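Why Does the Mosier Hall Library Go Quiet at 2?

Final report, Introduction to Field Methods

Our group set out to learn how students really study, having spent three years claiming to know. We handed out 131 surveys in November and got back 60, some of them with coffee on them. The main finding is that students who write notes by hand say they remember more. Students who type say they have more notes. Both groups reported rereading them the night before the exam, if then.
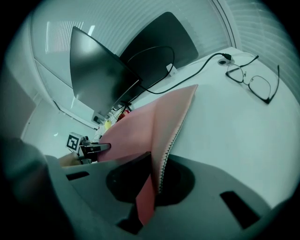

Kwabena Mahama

I also sat in on study sessions on the second floor, 15 in all. Paper was more common than I expected. People underlined things -- a lot of things, in one case the whole page -- and then went to get a snack. Professor Schumacher asked whether snacks should be a variable. They should have been.

The survey had one bad question. "Do you study often?" got answers from "yes" to "define often," and we dropped it from the results. Next time I would ask for hours per week and accept that people will round up.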